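**Notebook, manipulation group, Skondside site**
Entry date: 27/03/2020
Subject: effect of demonstration selection on the coffee pod insertion task, simulated two-arm platform

Carried over from the previous entry: the question left open was whether the weak insertion results came from the policy or from the demonstrations it was trained on. This entry records the comparison run to separate the two. All work was done in simulation. No hardware time was used.

### Setup

The task is unchanged. The pod starts on the table, is picked up by one arm, and must be brought to the machine and released in the pod slot. The lid is then closed. A trial is scored as a success only if the pod is seated and the lid is down at the end of the episode. Partial outcomes are logged separately and do not count.

Two training sets were built from the Cilloneck demonstrations:

- Set A: 63 demonstrations, all operators, no filtering except removal of failed episodes.
- Set B: 20 demonstrations, taken from Set A, chosen by the approach rule described below.

The policy network, image resolution, action horizon and training length were held fixed. The same random seed list was used for both. Training was started from scratch in each case; the earlier pretrained weights were not used, as they had seen part of the evaluation layouts.

### Selection rule

The rule keeps a demonstration if the gripper pauses above the slot before the final descent and if the wrist does not rotate during that descent. Operators differ a good deal on both points. Several of them turn the wrist while lowering, which works under teleoperation but gives the policy two things to correct at once. In Set A these styles are mixed, and the learned motion near the slot tends to fall between them.

The thresholds for "pause" and "rotation" were set by hand after looking at the velocity traces. They were fixed before training and were not adjusted afterward. The values are in the config file under the Sosum branch. They should be treated as provisional. Rotation is measured at the wrist joint and not at the fingertips, so small slips of the pod in the grasp are not captured.

### Approach phase

The approach phase is defined as the interval between a stable grasp on the pod and first contact between pod and machine. It was separated from the rest of the episode by contact flags from the simulator. The flags are reliable for the pod and the machine body but noisy for the pod and the fingers, where contact is lost and regained many times in a second. A short median filter was applied to the finger contacts only.

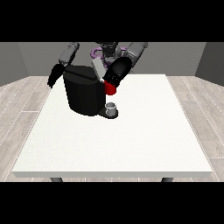
Lateral error at the end of this phase predicts the outcome better than any other quantity logged so far. When the pod arrives well aligned, the descent nearly always succeeds under both policies. When it arrives off to one side, the Set A policy keeps lowering and jams against the rim. The Set B policy more often stops, lifts slightly and comes down again. This correction was present in the selected demonstrations, where operators used the pause to check alignment, and it appears to have been learned from them.

The idle arm was left under policy control in both conditions. It drifts a little during the approach but has not touched the machine in any logged episode. Freezing it was considered and rejected, as it would change the action space and break the comparison with earlier entries.

### Results

Evaluation used the standard layout list with the machine position varied and the table height fixed. The success rate was 73 percent for the policy trained on Set B. The policy trained on Set A was lower on the same list, with the gap coming almost entirely from insertion. Grasping was equally good in both. The full per-layout table is in the shared results folder and is not copied here. It includes one layout that was rerun after a simulator crash; the rerun replaces the crashed episode and is marked in the log.

Failure types for Set B, in order of frequency:

1. Pod jams on the rim and is released there.
2. Pod is seated, but the lid is not fully closed before the time limit.
3. Pod is dropped during transport.

The second type is partly an artifact of the time limit. In 9 episodes the lid was still moving when the episode ended. These were scored as failures under the existing rule. The rule should stay as it is until the whole series has been completed, and any change should be applied to all earlier runs at the same time.

### Checks

A control was run to test whether the improvement came from the smaller size of the set. Random subsets of Set A, equal in size to Set B, were drawn and trained in the same way. All of them performed worse than the full Set A. Size alone does not account for the result.

A second check concerned the camera views. The policy receives one front view and two wrist views. With the wrist view of the inserting arm masked out, the advantage of Set B mostly disappears. This is consistent with the reading that the pause is useful because the policy sees the slot from the wrist at that moment. It does not prove it, and the masked condition is also outside the training distribution, which makes the comparison unfair to some degree. A version trained with the masked view from the start is needed before anything is written up.

Replay was confirmed to be deterministic on the evaluation machine. On the older Shibata node it was not: the same action sequence gave slightly different pod poses after contact. The physics step setting was the same on both. Until the cause is found, results from that node should not be merged with the rest. Runs already made there have been moved to a separate folder.

### Limitations

The selection rule was written by people who had already seen where the policy failed. It is therefore fitted to this task to some extent, and no claim is made that it transfers. The pod and slot geometry in simulation is also more forgiving than expected from the contact model; the clearance value in the asset file needs to be compared with the drawing.

Operator identity is not balanced in Set B. The rule favors the slower operators, and a simpler filter on episode length may recover much of the same set. This has not been tested and is the most obvious objection to the present result.

### Next steps

- Build a set filtered on episode length only, matched in size to Set B, and train with the same seeds.
- Train the masked wrist view condition from scratch.
- Check the slot clearance in the asset file.
- Repeat the replay test on the Shibata node with a smaller physics step.
- Hold the lid-closing rule unchanged until the April review, then rescore the full series if a longer limit is agreed.

Checkpoints for both sets are stored with the config used. The first checkpoint directory for Set A was overwritten by a mistyped path and has been regenerated from the same seed; the final loss matches the original log.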